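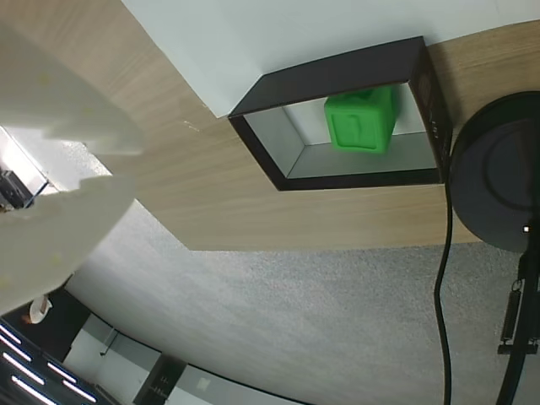
A green block with a raised shape resembling a "1" in a dark open box set into a wood-grain surface.

Search this site
Enter keyword
Go

Numbered block sets go out to Dostholm branch libraries

Wed 26 May
By Aoife Carroll

Families in Dostholm can now borrow sets of soft counting blocks from four branch libraries, under a lending scheme that opened this week.

The sets are meant for children who are starting to learn their numbers. Each one comes with a shallow sorting box and a card of simple games, and can be taken home for up to 25 days on an ordinary library card. There is no deposit.

The scheme is run by the Rotden early learning project, which has tried the blocks with nursery groups since August. Staff there said the raised numbers were chosen so that a child can trace the shape with a finger before being asked to write it.

"A lot of our children can say their numbers up to ten well before they know what a four looks like," said a project worker at the Povent branch, where the first sets were handed out. "If they can hold the thing and feel the shape, they tend to remember it."

The games on the card are short. In the simplest, one block is put in the box and the child names the number before taking it out again. In another, the child closes their eyes, reaches in and tries to tell which number it is by touch. Older children can put two blocks in together and add them up.

The project has paid for 518 sets with a grant of $2,539 from the Fitzgerald fund, with the rest of the cost met by the library service. Most of the sets will stay at the Povent and Rotden Road branches, which have the largest children's sections. The other two branches will hold a smaller stock and can order more on request.

Parents who used the blocks during the trial asked for two changes. The first boxes had lids, and these were often lost, so the lending version is open at the top. The card of games was also reprinted in larger type, with the instructions cut down to a few lines each.

Borrowers are asked to wipe the blocks with a damp cloth before bringing them back and to check that none are missing. A lost block can be replaced at the desk for a small charge - the library keeps spares of every number. Sets cannot be left in the outside book drop and should be handed to a member of staff.

The blocks are suggested for children age three and up. They can be reserved at any branch desk or by phone. Reservations are held for one week.

A drop-in session for parents who want to try the games first will be held at the Povent branch on the first Saturday of each month, from 10 a.m. to noon. No booking is needed, and younger brothers and sisters are welcome.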